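분류: 생활 정보 > 공구와 정리 > 견학 후기

로봇 공개 행사에서 배운, 긴 물건 잡고 옮기는 요령

저는 집에서 작은 선반과 상자를 만드는 사람입니다. 2021년 5월 4일에 Jurnov의 공개 행사에 다녀왔습니다. 장소는 Rallmont 건물 안의 Evangelista 홀이었고, 집에서 버스로 한 번에 갈 수 있었습니다. 로봇을 잘 알아서 간 것이 아니고, 물건을 잡는 방법을 보여 준다는 안내문을 읽고 관심이 생겼습니다. 그날 들은 이야기 중에서 부엌이나 작업대에서 쓸 수 있는 것을 적습니다. 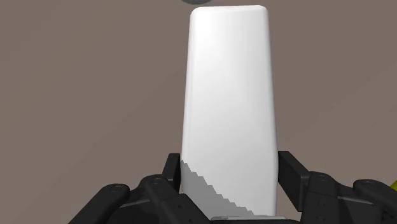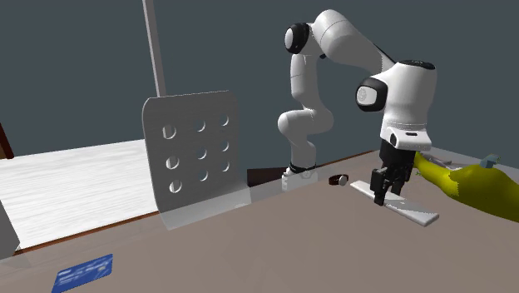
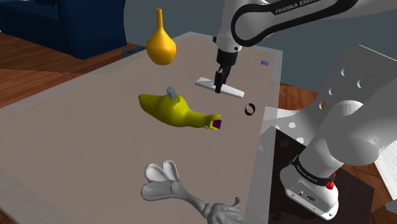

길쭉한 흰색 물건과 검은색 그리퍼. 시뮬레이션 화면.

시연은 Jastden이라는 프로그램으로 큰 화면에서 했습니다. 설명은 17분쯤 걸렸고, 그다음에 질문을 받았습니다. 저는 한국어로 기술 이야기를 듣는 것이 아직 조금 어렵지만, 설명하는 분이 천천히 말씀해 주셔서 거의 다 이해했습니다.

1. 긴 물건은 먼저 가운데를 찾습니다

둘째와 셋째 화면을 보시면 그리퍼가 흰 막대의 가운데 부분에 와 있습니다. 사람도 긴 판자를 한 손으로 들 때 같은 방법을 쓰면 좋습니다. 저는 전에 판자의 끝을 잡고 들다가 반대쪽 끝으로 전등을 친 적이 있습니다. 지금은 판자 가운데에 연필로 작은 표시를 합니다. 한쪽에 경첩이나 손잡이가 달려 있으면 무거운 쪽으로 표시를 조금 옮깁니다. 손가락 하나로 받쳐 보면 금방 알 수 있습니다.

너무 길거나 무거운 것은 한 손으로 들지 마십시오. 이것은 로봇과 관계없이 제 허리가 가르쳐 준 것입니다.

2. 양쪽에서 고르게 누릅니다

첫째 화면처럼 물건의 양옆에 손가락이 오는 모양을 집게나 클램프로도 만들 수 있습니다. 나무를 붙일 때는 클램프의 두 면이 나란히 닿는지 먼저 보고, 그다음에 조입니다. 한 번에 끝까지 조이면 나무가 옆으로 밀립니다. 조금 조이고, 위치를 보고, 다시 조입니다. 표면이 약한 나무에는 얇은 코르크 조각을 끼웁니다. 저는 동네 가게에서 4,000원을 주고 코르크 한 장을 사서 잘라 쓰고 있습니다.

부엌 집게도 비슷합니다. 길쭉한 가지를 뒤집을 때 집게가 비스듬하게 닿으면 가지가 돌아갑니다. 집게를 가지의 방향과 직각으로 놓으면 훨씬 편합니다.

3. 손이 들어갈 자리를 남깁니다

질문 시간에 어떤 분이 물건을 서로 붙여 놓으면 어떻게 되느냐고 물으셨습니다. 대답은, 손가락이 내려갈 틈이 없으면 잡는 방향을 바꾸거나 옆의 물건부터 치워야 한다는 것이었습니다. 그 말을 듣고 저희 집 양념 선반이 생각났습니다. 병을 하나 꺼내려면 옆의 병이 같이 넘어지는 선반입니다.

집에 와서 자주 쓰는 병 사이를 손가락이 들어갈 만큼 벌렸습니다. 큰 병은 5cm 정도 띄우는 것이 저한테 맞았습니다. 선반에 들어가는 병은 줄었지만, 요리하는 동안 짜증이 덜 납니다. 남은 병은 서랍에 눕혀 두었습니다.

4. 작은 물건은 작업 전에 다른 곳으로 옮깁니다

둘째 화면에서는 막대의 먼 쪽 끝 옆에 손목시계가 놓여 있습니다. 저도 사포질을 할 때 시계를 풀어서 판자 바로 옆에 두는 나쁜 습관이 있었습니다. 판자를 돌리면 시계가 밀려서 바닥에 떨어집니다. 지금은 작업대 뒤쪽 벽에 작은 고리를 달아 시계와 열쇠를 걸어 둡니다. 도시락 뚜껑 같은 얕은 그릇에 담아도 됩니다.

목이 긴 꽃병도 미리 치우시기를 권합니다. 셋째 화면의 주황빛 노란 꽃병처럼 아래가 둥글고 목이 가는 모양은 소매에 걸리기 쉽습니다. 저희 집에서는 싱크대 옆 창가로 보냅니다.

5. 다른 방향에서 한 번 더 봅니다

저는 이 부분이 제일 재미있었습니다. 가까이에서 볼 때와 멀리서 볼 때 같은 일이 아주 다르게 보였습니다. 못을 박거나 선반을 수평으로 맞출 때도 앞에서만 보지 말고 옆으로 두 걸음 가서 보십시오. 액자를 걸 때는 방문까지 물러나서 봅니다. 휴대전화로 사진을 찍어서 보는 것도 도움이 됩니다.

행사 벽에는 연습 횟수 1,989라고 쓴 종이가 붙어 있었습니다. 무엇의 횟수인지 물어보고 싶었는데 줄이 길어서 묻지 못했습니다. 어쨌든 저는 클램프를 한 번 더 연습해도 부끄럽지 않다고 생각했습니다.

가실 분을 위한 메모

다음 행사는 6월에 있다고 합니다. 의자가 많지 않으니 조금 일찍 가시는 것이 좋습니다. 홀 안이 시원해서 얇은 겉옷이 필요했습니다. 질문을 종이에 적어서 낼 수도 있으니, 저처럼 말이 느린 분도 걱정하지 않으셔도 됩니다. 주차장은 건물 뒤쪽이고, 입구가 좁습니다.

문의하기 | 이용 안내 | 저작권은 글쓴이에게 있습니다 | 맨 위로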